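Plorkesov Regional Branch Opens Registration for Party Delegates Ahead of July Conference

Members in all 7 districts can now put their names forward

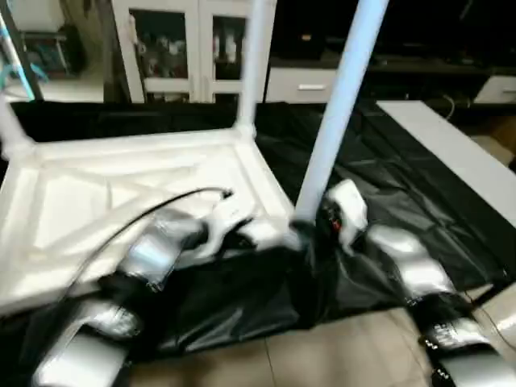
According to Annick Ouellet, the branch waited too long to publish the rules last time, and many members in the outer districts learned of the delegate vote only when it was already finished. She said that this year each member should be able to read the rules at home before deciding to stand, and that she would judge the process by how many new names appear on the lists from Robichaud and Fornell.

The Plorkesov Regional Branch of the Civic Union Party announces that registration is open for members who wish to serve as delegates at the regional conference in July. The conference will choose the regional chair, the deputy chair and the two secretaries, and will vote on the local program which the party will bring to the next council elections.

A total of 438 members of the region have the right to vote in the district meetings. From them, 200 delegates will be elected. The number of seats for each district follows the size of its paid membership at the end of last year. The full table of seats can be read in the branch office in Treltton and in every district office.

To stand as a delegate, a member must have belonged to the party for at least two years and must have paid the fee for the present year. The member must also have the written support of two other members from the same district. Members who moved from one district to another during the last year can choose in which of the two they want to stand, but they must tell both offices in writing.

Forms are available at the district offices until 6 p.m. on working days. A form which arrives without the two signatures will be returned to the member, who then has up to seven days to complete it. After this time the form is not accepted.

The regional chair, Stavros Bošković, who has led the branch for one term and will stand again, asked all members to keep the campaign polite.

"We are one party before the vote and we must be one party after it," Mr. Bošković said. "I ask my own supporters first of all to respect this. Please visit the members, explain your ideas, listen to their worries about the bus lines and the rents. Do not spend your evenings speaking badly of a colleague with whom you will have to work in August."

He added that he will hold open talks with members in Treltton, Robichaud and Fornell during the coming weeks, and that the other candidates for chair are invited to use the same halls under the same conditions. The branch will pay for the halls. Printed material must be paid for by each candidate, and the cost must be reported to the branch before the conference begins.

The district meetings will take place in the month before the conference. Voting is secret and in person. Members who are ill or who work at night may ask their district office for an early vote, and such a request must be made at least one week before the meeting. Voting on behalf of another person is not permitted, also not inside a family.

One change in the rules concerns equal results. In the past the older candidate received the seat when two candidates had the same number of votes. From this year there will be a second vote on the same evening – only between these two candidates – and if the result is again equal, the seat is decided by lot.

The draft of the local program is also open for comments. It has chapters on public transport, housing, village schools and the repair of the river road between Robichaud and Fornell. District groups can send changes to the text until the day of their meeting. Changes supported by at least two districts will be put to the vote at the conference, and the others will be passed to the new leadership for discussion.

Journalists who wish to attend the conference are asked to register with the branch office in Treltton. The opening speeches and the announcement of results are open to the press. The debate on the branch finances is for delegates only.

Press contact: Regional Branch Office, Treltton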